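3.2 How people talk about leftovers

I should say up front that I never planned to write about lids. The Poltside survey was meant to be about shopping, and I'd written most of it with Ákos Kocsis before either of us thought to ask what happens to food after dinner. We got 518 diaries back from Lesitz and Tarkow, and page after page was about containers: who lent one, who kept one, who was still mad about one from last April!

So we went back and coded every mention. Containers came up in 40 percent of the Lesitz diaries, usually in the same breath as a neighbor or a sister-in-law. People named them by the color of the lid (Figure 2), hardly ever by size or by what had been in them. "The green one" was enough for everybody in the house to know what was meant.

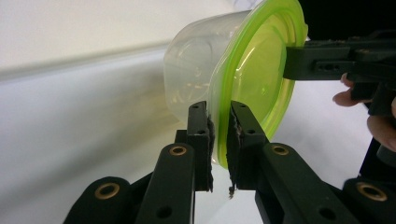 Figure 2. Clear container with a lime-green lid.

3.3 Lending and getting back

Now, Retamal's argument is that lending food is a kind of bookkeeping, and that a container that goes out full ought to come back full. I went in believing that, and I still half do. But our Tarkow households didn't keep score that way at all. They sent soup out in whatever was clean, and roughly five weeks later something came home, often a different tub altogether, and they wrote it down without any fuss.

What did bother them was a lid and a base getting split up. One woman wrote a whole page on it (my favorite page in the set, if I'm allowed one). She'd lent a matching pair and gotten back only the bottom, and she stopped sending soup to that house until spring. 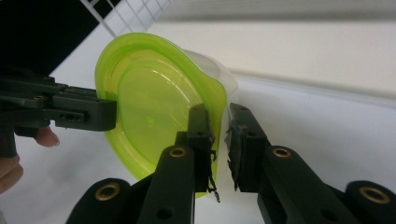
Ákos thinks I make too much of her, and he may be right, as she's a single diary. Still, the same complaint turns up in shorter form all over the Tarkow set, and it's nearly always aimed at family. Friends got a pass. I'd love to know if that holds in bigger towns, where people may cook for fewer relatives, and we come back to it in Section 5.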